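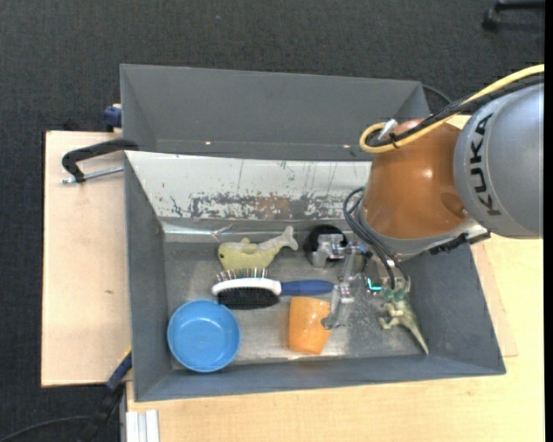

How long should a sourdough starter be left before it is first used for baking?

Nine days is the period I would recommend in a cool kitchen, with one feed each morning and a second feed in the evening from the sixth day onwards.

Several readers have asked for the method used at home in Skakham to be set out in full. The quantities below are for one loaf and have remained the same since I began baking each week.

The flour is strong white, 540 grams, with a little rye if there is any in the cupboard. To this is added 90 grams of active starter and 300 grams of water. It will be noticed that this makes a firm dough. Those who prefer an open crumb may add more water, although I have not found that my own loaves were improved by it. Salt is added after the first half hour.

The dough should be folded four times during the afternoon and then placed in the refrigerator overnight. I bake at seven in the morning, in a lidded iron pot, and remove the lid for the second half of the bake. The loaf must be left to cool completely before it is cut. My household does not always observe this rule.

In May I changed to flour from the mill at Rasgate, and the starter was slow for several feeds. It has since recovered. Readers who change their flour are advised to do so gradually, mixing the old with the new.

A further post will deal with the storage of starter during holidays.

Comments

Juniper Benavides
Can the starter be kept in a jam jar? Mine keeps climbing out.

Keir MacKinnon
Tried this with wholemeal and it came out like a brick. Is more water needed?

Rhodri Rowlands
Keir, I add a good splash extra for wholemeal and leave it an hour longer before shaping.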